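Housekeeping Room Attendant, Part-Time and Full-Time

Nemholm Guest House
Location: Skurkuvby, five minutes on foot from the Prondano ferry landing
Start: November, or sooner if you are free

Nemholm is a small guest house open all year. We are hiring room attendants for the winter season, with a good chance of staying on through the summer. The work is steady and physical. Experience in a hotel, hospital or care home is useful but not required.

What you will do

Strip and make beds, clean bathrooms, vacuum and dust. Restock towels, soap, coffee and tea. Report anything broken, stained or missing to the front desk before the room is released. Linen is washed off site by Petrenko Laundry, so you will also sort and bag used sheets and check the clean delivery against the slip when it comes in.

Room attendants work in pairs on checkout days and alone on stay-over days. Public areas (the stairs, the breakfast room and the front hall) are shared out by rota. Kitchen cleaning is a separate job and is not part of this one.

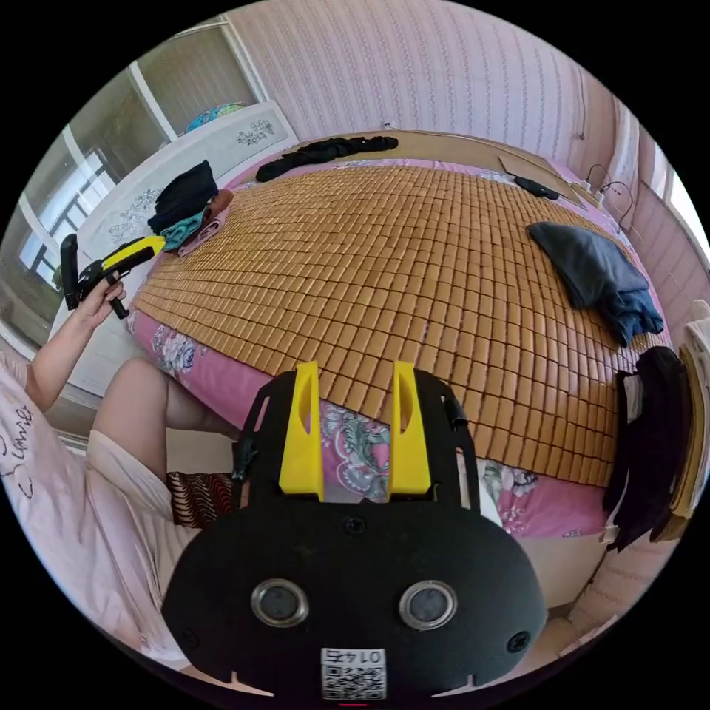 Bed sheet, seen between two yellow uprights.

Hours and pay

Shifts start at 9 a.m. and end when the rooms are done, normally by 2 p.m. Full-time staff also cover an afternoon shift for laundry, deliveries and late checkouts. Part-time is 4 shifts a week and full-time is 5. Everyone works some weekends, and the rota is posted two weeks ahead. Swaps are fine as long as the front desk has them in writing.

Pay is hourly and depends on experience. We will tell you the rate when we call to set up an interview -- please ask if we forget. Training shifts are paid at the same rate as any other shift. There is a $200 bonus for staff who complete the winter season, paid with the last check of the season.

Lunch is provided on working days. We supply aprons and gloves. You supply dark pants and closed shoes with a decent grip, as the back stairs are steep.

What we are looking for

You should be able to lift a full linen bag, be on your feet for a whole shift and climb stairs many times a day. There is no elevator. You need enough English to read the room list and talk with guests who stop you in the hallway. You must be at least 18 and allowed to work here without sponsorship.

We care about people turning up on time. The last ferry guests often arrive early and want their rooms, and a late start is hard to make up.

Some cleaning products we use have a strong smell. If you have asthma or a skin condition, let us know at the interview and we will talk about which products you would be handling.

Staff housing

We have one shared room available for staff from out of town. Rent is taken from your pay and the terms are set out in a separate agreement. No pets. Parking is on the street.

How to apply

Write a short note with your name, phone number, the days you cannot work and any cleaning jobs you have had. A full resume is welcome but you do not need one. Leave it at the front desk in an envelope marked Housekeeping, or mail it to Nemholm Guest House, Skurkuvby. Please do not apply through the room booking form -- those messages go to reservations and may be missed.

Interviews are held at the guest house and include a paid trial of two hours. We ask for one reference, from a past employer, a teacher or anyone else who has seen you work. We reply to everyone who leaves a phone number.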